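July 29, 2024
Room 1104, table and boxes

Picking up from where Bianka left off in the blue notebook. The white table is staying in here. Hollis wanted to swap it for the one from Tatthorpe with the drawer, but the drawer sits exactly where your knees go and the thing was built for standing at. So the white one stays, and I spent the morning getting it into a state we can live with.

Level first. It rocked toward the wall side, the same as it did in the old room, which tells me it's the table and the floor is innocent. Backed off both rear feet, set the table down, brought the feet up until they just touched, then a half turn more on the one that was short. Checked with the long level both ways and corner to corner. Bubble is a hair to the left going long ways. I left it. Locknuts are finger tight plus a bit. If somebody drags it instead of lifting it they will want checking again.

Top: tape residue from the old position marks, mostly toward the front. Tried warm water with dish soap and it did nothing except clean around the glue. Stimiline remover on a rag, left for 15 minutes, came up with a plastic scraper. Second pass for the stubborn stripe. Then soap and water over the whole top, clean water, dry cloth. Don't use the green pad from under the sink. There is a dull patch near one corner that somebody made with it, and it can't be polished back out (I tried).

I looked at wet sanding the dull patch with 1000 grit and tested on the underside first. It made a bigger dull patch. Stopped there.

New rule on tape, agreed with Hollis and Hazel: low-tack only, and it comes off at the end of the day. If you need a mark to last, write the measurement down here, taken from the front edge and the left edge, and re-measure next time. Takes longer. Still less than I spent scraping.

Boxes

Dexter brought the small black ones up from the store. We had been arguing over whether to use these or go back to the gray ones from Greenberg. My vote is for the black. On a white top you can see right away where the edges are, and when one gets nudged you notice it. The gray ones looked washed out under the ceiling lights and I kept having to bend down to see if they were square to the table.

Drawbacks of black, to be fair about it:
- they show every fingerprint
- lint from the blue cloths sticks to them, so use the yellow cloths or a dry brush
- scuffs come up pale, worst at the corners

Wiped with a barely damp cloth and dried straight off. No remover on them, Dexter tried it on a scrap one in December and the finish went tacky and stayed tacky. That scrap one is still on the shelf with a note on it. Please leave the note on.

Spacing. Two near the middle of the table is what we settled on. I tried them farther apart first and didn't like it, too much looking from one to the other, and the front one ended up where people rest an elbow. Close together in the middle works and you can get at them from either side. I have not fixed an exact gap yet. Graziella wants a gap of 20 mm and has a spacer block for it. Hazel says set them by eye and then measure what you got, which is how the older entries were done, so the numbers would at least compare. I'm inclined to Hazel's way until we have finished going back through the old pages.

Slide test, very unscientific. Pushed a box along the top by hand before cleaning and again after. Before: grabbed where the tape glue had been, and turned as it grabbed. After: moved evenly, stopped where I stopped pushing. I wouldn't put a number on it. If we ever need one, Graziella has the spring scale in her cabinet and knows which end of its range to believe.

Didn't do the tilt test. Would have meant undoing the feet.

Wall behind is a bit scraped at table height from the move. Off-white touch-up from the Clurnari tin is a near match when wet and a worse one when dry, so I'd leave it alone. It is plain enough as it is and the scrapes are below where anybody looks. Keep posters and sticky notes off that wall, please. We agreed this last time and then a phone list went up anyway. The phone list is now on the inside of the door.

Supplies: remover is at about a third of the bottle. Plastic scrapers, order more. Yellow cloths are in the second drawer down, with the brush. The long level went back to Hollis and I'd like one that lives in here.

Still open:
- gap between the boxes, Graziella and Hazel to settle it between them
- felt or no felt under the table feet. I say no, felt will creep and we'll be leveling every week
- who has the steel rule. It was in the drawer on Friday's list and it isn't in the drawer
- the old box dimensions in the blue notebook don't say inside or outside. Bianka, if you remember, pencil it in

Set the boxes out again after lunch, once the top was dry, and went over the position with Dexter. He'd have put them slightly nearer the wall. We can try that next time.

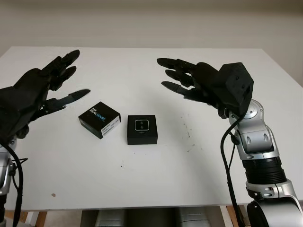
If we do move them back, measure from the front edge before shifting anything and put the old figure on this page next to the new one. Spacer block is on the windowsill for now.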